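Gallery: Bench practice at Druvis

Flarinero bench rules, September edition

This page goes with the written rules for the two-handed tabletop work on the Flarinero project. The rules apply to the benches at Mendes and to the ones at Zornum, and they replace the older sheet pinned up at both sites. Anyone setting up a task should read them through once before booking bench time.

Setting up

Fix down anything that is meant to stay put. Masking tape is fine for light items such as small bins, trays and stands. Use strips at the base, press them flat, and replace them when the edges start to lift. Do not use glue on the table tops.

Hinged lids are set before the run starts, open or shut as the task sheet says. If the sheet doesn't say, ask whoever wrote it and get the sheet corrected.

Only the objects named on the task sheet go on the table. Pens, mugs, phones and tape rolls go on the shelf behind the operator.

Cables

Check the cables at both wrists before power goes on. Each one needs enough slack for the full reach of the arm, and no loop should be able to catch on an object or on the other hand. A connector that feels loose is a reason to stop and report it.

During a run

No one reaches over the table while the arms are powered. If an object falls or rolls away, pause the arms, wait for the operator to say "clear", then pick it up.

Start each new task at the low speed setting. Full speed is allowed after 39 clean runs at low speed, logged under the same task number. Changing the object or moving the target means starting the count again.

One hand working and one hand waiting is normal. The waiting hand still counts as live and the same distance rules apply to it.

Objects used for grasping should be light, empty and free of sharp edges. Clean packaging is fine. No glass, no liquids, no food.

Checks and records

Fingers and wrist fasteners are looked over every 1000 runs, and the hands come off for a full check at 2000. Any hand that has done over 3000 runs without a full check is taken out of use until it has had one.

Write down failed runs as well as good ones. A dropped object is a failed run, even if it lands in the right place.

Putting things in a bin

The bin is taped down and its lid set open before the first pick.

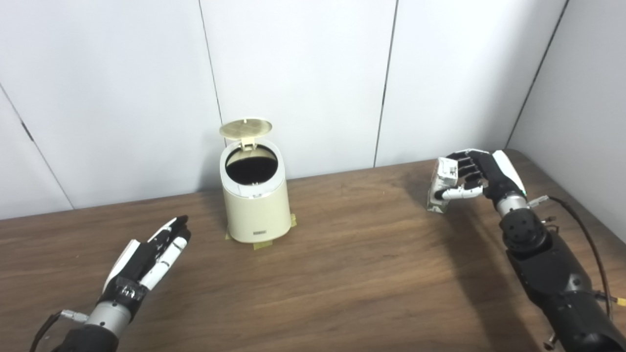 At the end of the session, park both arms, switch off at the wall and empty the bin before the next booking. Old tape comes off the table at the same time.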